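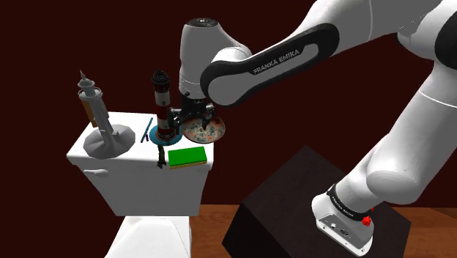 Trinbridge Robotics Club – Visits and Open Days

Topic: Went to the Donotora open day in Priltport, long post

solder_sally
Posted 2020-03-09
OK so I finally made it out to Donotora on Saturday and I promised a few of you a write-up, so here goes. Parking was terrible, the coffee was good, and I stayed four hours when I'd told my husband I'd be home for lunch (sorry again).

The main floor was what you'd expect, lots of folding tables, lots of kids pushing buttons. The part I want to talk about was the simulation room in the back, past the Boyer stand. They had a simulated Franka arm up on a big screen, working over a bunch of small clutter, and Refugio Bermúdez was running it and taking questions the whole time. He never once told anyone a question was dumb, and believe me, I tested that.

The job was simple to describe. You shout out an object, he types it in, and the arm tries to pick it up and put it back down somewhere else without knocking anything over. There were two lighthouses, a painted dish, a green block, a bit of twig and some really tiny stuff. I asked for the striped lighthouse and it got it first try! Then a boy next to me asked for the little purple piece and, well, the arm hovered for ages and gave up.

I kept a tally on the back of my map because I'm like that. While I was in the room it made 31 tries and got 19. Refugio said that sounded right for an afternoon of strangers picking the targets.

torque_and_cheese
Thanks for writing this up, Sally. I was there in the morning and walked right past that room! The sign just said "Sim" with an arrow and I figured it was a flight simulator.

I have to ask though, am I the only one who thinks it's a bit of a letdown to drive all the way to Priltport and watch a screen? If I go to an open day I want to hear motors.

solder_sally
I thought that too for maybe five minutes. But then he switched over to the wrist view and I got kind of hooked. You're looking down past the fingers and suddenly it's obvious how hard the job is. From across the room everything looks nicely spread out, and then you get down there and the dish is crowding everything.
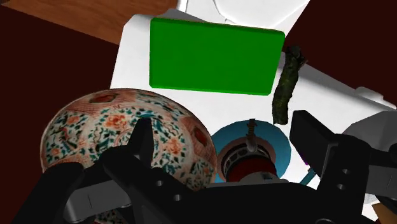

From the wrist, with the green block just past the rim of the dish.

Look at that twig, right by the finger. Somebody asked for the green block and I said no way, it's going to take the twig with it. Refugio just grinned and said "watch." It did take the twig with it. Whole room groaned.

gearhead_milo
Ha, I was in that groan.

I'm with Sally on this. He told us they'd left it going overnight and had 500 runs sitting there by breakfast. You can't do that with a real arm and real dishes, not in a building that size, and not with my luck around dishes.

old_lathe
500 runs of what, though? I've been around machines a long time and my problem with these demos is always contact. A simulated sponge or whatever that green thing is will behave however somebody decided it should. Same for the dish. A real glazed dish is slippery in a way that makes you say words. I'm not saying it's useless, I just wish they'd put a real arm next to the screen and run the same layout on both. Then the tally on the map would mean something.

gearhead_milo
He said more or less the same thing when I asked. I said "so do these numbers carry over" and he said some of it does and some of it really doesn't, and that the tiny parts are the worst for it. I liked that he didn't try to sell me anything.

old_lathe
Then he's a better sort than most who run those booths. I still want my side by side.

patch_cable_pam
Can I ask a beginner question? Where does the arm go when it isn't doing anything? In the first picture it's right down in the middle of all the stuff, and I'd be nervous to reset the layout with it hanging there. I know it's a simulation, I mean if you were doing it for real at a club night.

solder_sally
Not a beginner question at all! I asked him something close to that. He had a spot off to the side that he sent it to while people argued over the next target. I've got one of it out of the way:

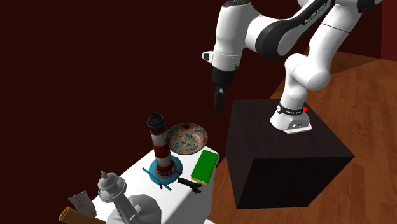
Arm off to the right, fingers empty. Gray lighthouse is the one in front.

For real you'd want it further back than that, I think, and stopped properly before any hands go in. Milo knows the rules for our club nights better than me.

gearhead_milo
Stop button pressed, then say it out loud, then reach in. In that order every time. It's on the sheet by the door and I'll go over it with you, Pam, don't worry.

torque_and_cheese
OK, looking at these I'm softening a little. Did anyone ask for the gray lighthouse? With that lean on it I'd love to know where it would try to grab.

solder_sally
Yes! Twice. The first time it went for the tower and lost it partway up, and the second time it got a better hold higher up and everyone clapped. I honestly clapped the loudest – I'd been rooting for the gray one since I walked in.

old_lathe
See, that's my point exactly. Where is the weight in that thing? If it's a real model with a heavy base, grabbing it up high would swing like a bell. In there, the weight is whatever they typed.

gearhead_milo
You could type in the right weight, though. Put one on a kitchen scale and go from there.

old_lathe
You could. Did they?

gearhead_milo
No idea, didn't ask. I'll email him.

patch_cable_pam
I'd go to the next one if somebody's driving. Is it every year?

solder_sally
They said they're doing a smaller one in August, same building. I have room for three in the car if nobody minds the dog blanket. I want to get there early this time and do a proper tally, written down by object, so we can see which ones it keeps missing.

torque_and_cheese
Put me down for a seat. I'm still going to complain if there aren't any motors.

old_lathe
I'll drive myself, I'm bringing a dish.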